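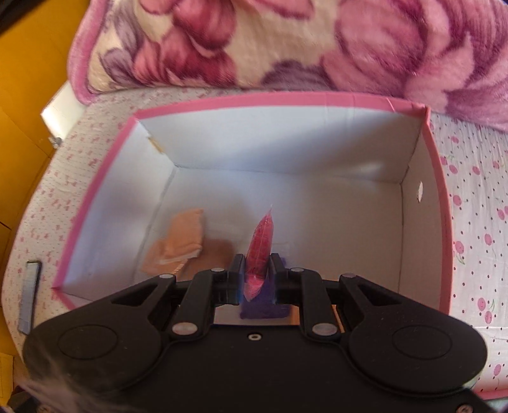
Séance 9 : retour sur la visite chez Jibrin

Module « Manipulation et préhension », notes de cours à lire avant la séance de travaux pratiques. Version du 2023-12-28.

Bonjour à toutes et à tous,

Comme promis (et avec un peu de retard, pardonnez-moi, les copies de mi-parcours ont pris plus de place que prévu sur mon bureau et dans mes soirées), voici la mise au propre de ce que nous avons vu et entendu pendant la journée portes ouvertes de l'atelier Jibrin. Plusieurs d'entre vous ont pris de très bonnes notes, et je me suis permis d'y puiser largement. Celles et ceux qui n'ont pas pu venir trouveront, je l'espère, de quoi suivre la prochaine séance sans se sentir perdus. Rien ne remplace le plaisir d'avoir l'outil en main, évidemment, mais nous aurons l'occasion d'y revenir en travaux pratiques.

1. Le contexte de la visite

L'atelier Jibrin travaille sur le rangement et le tri d'objets du quotidien par des bras robotisés. Le projet que l'on nous a présenté s'appelle Stulto. Il porte sur une question qui a l'air toute simple quand on la pose à table un dimanche, et qui occupe pourtant une équipe entière depuis un bon moment : comment apprendre à une machine à prendre un petit objet mou dans une boîte, ou à l'y déposer, sans l'abîmer et sans bousculer ce qui se trouve autour ?

Pour cela, l'équipe enregistre des démonstrations faites par des personnes, à l'aide d'une pince tenue à la main et équipée d'une caméra. La personne fait le geste, la caméra le voit du point de vue de la pince, et l'enregistrement sert ensuite à entraîner la commande du bras. Au moment de notre visite, la base comptait plus de 3 000 démonstrations. Nous avions parlé de cette approche à la séance 4, à propos de l'apprentissage par imitation, et je vous invite à relire la page sur la différence entre téléopération et démonstration directe avant d'aller plus loin.

La matinée était consacrée à la présentation et aux essais, l'après-midi au dépouillement des enregistrements. Le café était excellent, je le note pour mémoire et pour la promotion suivante.

2. La pince à main

Le modèle que nous avons manipulé est une pince parallèle noire, à deux mâchoires qui se font face. Un mot de vocabulaire, parce que j'ai entendu un peu de tout dans le car du retour : on dit « parallèle » quand les deux mâchoires restent parallèles l'une à l'autre pendant toute la course, qu'elles soient grandes ouvertes ou presque fermées. Une pince angulaire, au contraire, pivote comme une paire de ciseaux, et l'angle des surfaces de contact change avec l'ouverture. Pour un objet rigide et bien calibré, les deux se défendent. Pour un sachet souple, l'angle variable tend à chasser le contenu vers l'avant, et l'on comprend assez vite pourquoi Jibrin a choisi la première solution.

Les mâchoires sont portées par des biellettes rivetées. Regardez bien ces articulations la prochaine fois que vous aurez l'outil sous les yeux : chaque axe ajoute un peu de jeu, et ce jeu se retrouve au bout des doigts. Sur une pince neuve, on ne sent rien. Sur une pince qui a beaucoup servi, la personne qui fait la démonstration compense sans y penser, en serrant un rien plus fort ou en visant un peu à côté, et cette compensation part elle aussi dans les données. L'ingénieure qui nous accueillait a beaucoup insisté là-dessus. Chez eux, la pince est contrôlée toutes les 300 prises, et les axes fatigués sont remplacés avant de reprendre.

Question posée dans le groupe : pourquoi ne pas enregistrer directement la main nue ? C'est une excellente question, et la réponse tient à la géométrie. Notre main a des doigts qui s'enroulent, une paume, un pouce opposable, et une peau d'une sensibilité extraordinaire. Le bras robotisé, lui, n'a que ses deux mâchoires. En obligeant la personne à travailler avec le même outil que la machine, on écarte d'emblée tous les gestes que la machine ne saurait pas refaire.

3. L'exercice du sachet

Nous arrivons au cœur de la visite, et au moment que vous avez été nombreux à préférer, si j'en crois les sourires. L'exercice se fait dans une boîte en carton ouverte, à l'intérieur blanc. L'objet à manipuler est un petit sachet en plastique transparent au contenu rose-rouge, que l'on tient entre les mâchoires, dressé en cône, la pointe en haut. Dans la même boîte se trouvent aussi un bloc violet à l'aspect pelucheux et un tissu beige plié, un peu chiffonné.

Le choix de ces trois objets mérite qu'on s'y arrête, car ils n'ont presque rien en commun du point de vue de la préhension.

Le sachet se déforme dès qu'on le touche. Sa forme dépend de la façon dont on le tient, et il n'existe donc pas de « bonne » position de prise que l'on pourrait calculer une fois pour toutes. De plus, il est transparent : la caméra voit surtout le contenu et devine mal les bords du plastique. Souvenez-vous de la séance 6 et de nos malheurs avec la bouteille d'eau !

Le bloc pelucheux garde mieux sa forme générale, mais sa surface rend la distance difficile à estimer. Où commence l'objet, au bout des fibres ou à leur base ? Selon la méthode de mesure employée, vous n'obtiendrez pas la même réponse, et la pince ne se refermera pas au même endroit.

Le tissu, enfin, est le cas d'école de l'objet dont on ne connaît jamais tout à fait l'état. Des couches sont visibles, d'autres sont cachées dessous. Si l'on pince une seule épaisseur, tout se déplie en montant. Si l'on en pince plusieurs, on soulève l'ensemble. Nous consacrerons une séance complète au textile en mars, gardez vos questions au chaud.

4. Le déroulement d'une prise

Voici la marche à suivre telle qu'elle nous a été expliquée. C'est celle que nous reprendrons en travaux pratiques, alors prenez le temps de la lire posément.

Ouvrir les mâchoires complètement avant d'entrer dans la boîte. Un geste qui commence avec une pince à moitié fermée complique le découpage de l'enregistrement.

Descendre sans hâte, en gardant l'objet visé entre les deux doigts à l'image. C'est moins naturel qu'il n'y paraît : on a envie de regarder l'objet directement, et l'on oublie que la caméra, elle, ne profite pas de nos yeux.

Refermer jusqu'au contact, marquer un bref arrêt, puis serrer. L'arrêt permet de retrouver facilement l'instant du contact dans les données.

Soulever à la verticale sur une courte distance avant tout déplacement latéral. Les parois de la boîte sont plus proches qu'on ne le croit, et j'en sais quelque chose pour les avoir heurtées deux fois devant tout le monde.

Déposer, ouvrir, remonter. Ne jamais lâcher l'objet en l'air, même quand la chute est minuscule.

Chaque binôme a réalisé 16 prises, réparties entre les trois objets selon l'ordre indiqué sur la feuille de route. Gardez précieusement cette feuille, elle vous servira pour le compte rendu.

5. Le décor compte aussi

Une remarque faite par l'un de vos camarades a lancé une belle discussion, et je tiens à la conserver. L'extérieur de la boîte est décoré de cerises roses, et derrière elle s'étale une couverture en peluche à grandes fleurs roses, magenta et violettes. Or le contenu du sachet est rose-rouge et le bloc est violet. Tout cela se ressemble beaucoup en couleur !

Pour un algorithme de segmentation qui se fierait à la teinte seule, c'est une situation franchement pénible : une fleur de la couverture peut avoir la même couleur que l'objet recherché. L'intérieur blanc de la boîte aide, bien sûr, tant que l'objet se détache sur lui. Mais la pointe du sachet monte, et le fond derrière elle change selon la position de la pince. L'équipe de Stulto tient à cette variété. Un modèle entraîné uniquement devant un fond gris bien uni donne de jolies courbes au laboratoire et perd ses moyens dès qu'on l'emmène dans une chambre ou un salon.

Pensez également aux ombres. Une ombre brunâtre au fond d'une boîte, juste à côté d'un tissu beige, peut très bien être prise pour un pli de plus. Et la pince elle-même masque une partie de ce qu'elle manipule : avec un seul point de vue, solidaire de l'outil, on perd de l'information au moment précis où l'on en aurait le plus besoin.

6. Deux mots sur les logiciels

L'après-midi, nous avons utilisé Malgate pour visionner et découper les enregistrements, puis Fimham pour annoter les phases (approche, contact, levée, transport, dépose). Les deux sont installés sur les postes de la salle de TP. Malgate met un certain temps à démarrer la première fois, ne cliquez pas frénétiquement, il finit toujours par s'ouvrir. Dans Fimham, pensez à enregistrer avant de changer de prise : deux binômes ont perdu leur travail de cette façon et ont eu la gentillesse de ne pas m'en vouloir.

7. À préparer pour la prochaine fois

Relire vos annotations et vérifier que chaque prise comporte bien un instant de contact.

Choisir une prise du sachet et une prise du tissu, puis comparer en une page la durée de la phase de serrage. Commentez l'écart si vous en voyez un, et dites-le simplement si vous n'en voyez pas.

Proposer un quatrième objet pour la boîte, avec une justification de quelques lignes. Soyez inventifs, mais évitez le verre et tout ce qui coule !

Le compte rendu est à déposer sur l'espace du cours, en binôme, au format habituel. Il compte pour la note de travaux pratiques. Pour toute question, mon bureau est le 99, au bout du couloir après la salle des machines, et la porte est ouverte la plupart des après-midi.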